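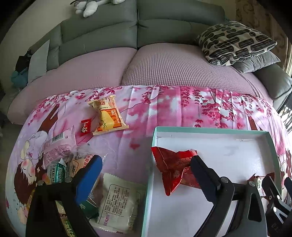

Staff > Tanside > Meetings > Minutes

Tanside home services – staff meeting on tidying automation
28 December 2025

Present: Delphine Kincaid (chair), Archana Yadav, Kwame Sulemana, Lilla Csonka (minutes)
Apologies: Zdeňka Skála

1. Minutes of the last meeting
Agreed with one correction. The Pollach trial covers sorting and tidying only. Laundry is not part of it and was never offered to clients.

2. Where the work stands
Kwame reported that the demonstration work on small household items is continuing. Staff use the hand-held grippers, one in each hand, to pick up and set down the kind of thing found in a living room: snack packets, wrapped candy, boxes and lids. The recordings go to Druvmont, who train the tidying arm from them. Some 44 home setups have been requested by Druvmont for the next block of work.

Archana said soft furniture is harder than tables. Packets slide into folds in blankets and the fingers catch on the fabric. Foil wrappers with twisted ends are easier to grip than flat packets. She asked that flat packets be practiced on a hard surface before anyone records them on a sofa.

Kwame does not want every setup made easier. Clients have blankets and cushions and the arm will have to deal with them. Agreed that practice can be on a table but recording stays in furnished rooms.

3. Changes to jobs
Delphine went through the draft staffing note. From June, 2 of the present tidying rounds would be done by the arm with one person attending, where there are now two people. No one is to be let go. The hours would move to recording work and client visits.

Lilla asked whether client visits would be paid at the same rate as tidying. Delphine said the note does not say. She will get an answer in writing.

Archana raised the question of skill. New starters used to learn the rounds by going out with an experienced person, and with one person attending there is no one to learn from. Kwame suggested new starters do their first 5 rounds as a third person. Delphine supports this but it needs money that is not in the note.

Zdeňka had sent a comment by email, read out by Lilla. She likes the recording work less than the rounds. She misses talking to clients and would like the choice of staying on rounds full time. Two others present said they felt the same – Kwame prefers recording.

4. Hands and wrists
Archana has had soreness in the right thumb after long sessions. Kwame has had none but works shorter sessions. Agreed to stop after 3 runs and change over. Akande, who supply the grippers, are to be asked about a lighter trigger.

5. Recording in clients' homes
Not to start until the consent form is finished. Post, medicines and family photographs are to be put away by the client before staff arrive. Lilla said the form should also cover what happens if a client changes their mind later. Druvmont's draft leaves this out.

6. Actions
Delphine – written answer on pay for client visits; cost of the third-person rounds
Kwame – write to Akande about the trigger
Archana – practice sheet for flat packets
Lilla – comments on the consent form to Druvmont; copy of these minutes to Zdeňka

7. Any other business
The spare charger is missing from the upstairs cupboard. Please return it.

Next meeting: date to be set when the revised staffing note is ready.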